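I gave up on big theatres in December, after sitting through two hours of *Pliltura* from a seat so far back that Morena Costa might as well have been a coat on a stand. Small rooms are better. There, I've said it! 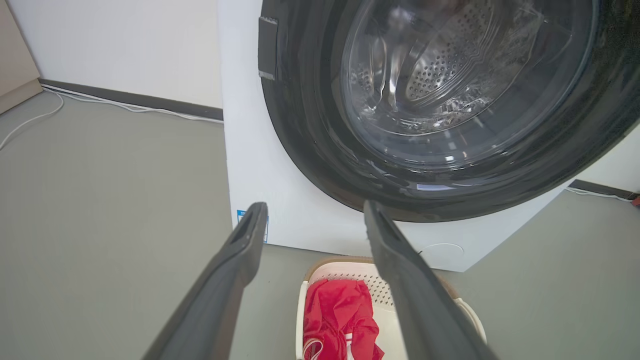 Amateur actors get told to "project", and I think it's terrible advice for a room with 20 chairs in it. I learn my lines at home, out loud, and a white washing machine with a basket on the floor by it is as good an audience as any (it's about as far off as your front row will be). You don't bellow at something that close. You just talk, and the part starts sounding like a person.

My friend Gianni D'Amico disagrees, loudly, as he does everything. He says a whisper is only brave until row eight. Fine, but who has eight rows? We had three at Brerkau, and I could hear people unwrapping mints. 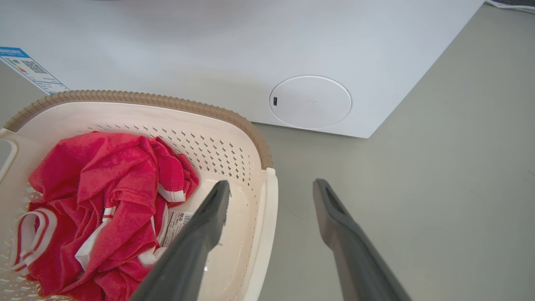

*The round cover low on the front of the washing machine.*

So book the little room and keep your voice down. I'd still pay to see Gianni try it.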